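Print this page | E-mail this page

Renley Repair Evenings: Progress Report to the Jemside Fund
Second report, covering the months up to July

You asked last time for fewer adjectives and more detail about where the money went. I have done my best on both.

The sewing side of the project is doing better than I deserve, given that I can't thread a needle without swearing. We moved it from the front hall to the side room in the spring, mostly so the menders could hear each other over the toaster people. Attendance went up the same month. I would love to claim this was strategy. Cathal Tierney says it was the radiator.

We have now bought the two secondhand sewing machines in the budget. One runs beautifully. The other runs beautifully in reverse, and has gone back to the shop in Gronulgate, where they have promised to look at it "this week" for three weeks. I have left that line of the budget open and will send the receipt when there is a machine to go with it.

Electrical repairs are slower. The grant paid for Cathal's testing course, which he passed, and for the tester itself, which arrived with a plug for another continent. The replacement lead cost less than the postage to return the wrong one, so we now own a spare lead that fits nothing in Renley. In the meantime people brought in 23 lamps, and the lamps had to wait. A few owners were gracious about it. One wrote us a letter, with headings.

The backlog is cleared now except for a standard lamp that hums. It passes every test we have. Its owner doesn't mind the hum, and I have stopped minding too, but Cathal takes it personally and it is staying until he wins.

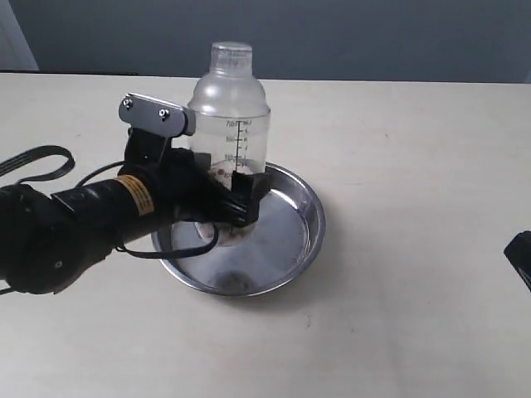
Page 2

On publicity, the plan was a printed leaflet through every door on the east side of town. We got as far as the printer. The proof came back with our opening time as 6:30 in the morning, and by the time we had corrected it the delivery slot was gone. We put the leaflets in the library and the bakery and asked people to take one. The bakery ran out first. If we apply again I will ask for less money for delivery and a modest sum for buns.

We did miss one target. We said we would run a bicycle session every month and we have managed two in total. The man who was going to lead them took a job out of town, and the rest of us can patch a tube and then stand back looking wise. I have spoken to the bike shop about lending us someone on a Thursday evening. They are interested but would like to be paid, which seems fair. With your permission I would move the unspent delivery money across to cover it through the winter.

The tea fund continues to support itself and has asked for nothing. I mention it only because your form has a box for income and I didn't like to leave it blank.

Still to do before the final report:

- get the second sewing machine back, going forwards
- agree on a fee with the bike shop
- replace the sign on the side door, which says GALLAGHER because it used to be on my garage
- lamp

The spending sheet follows by separate e-mail. The totals agree with the bank statement as of last night. Please don't ask me to do it again while anyone is watching.

Sorcha Gallagher
Renley Repair Evenings

Last updated: July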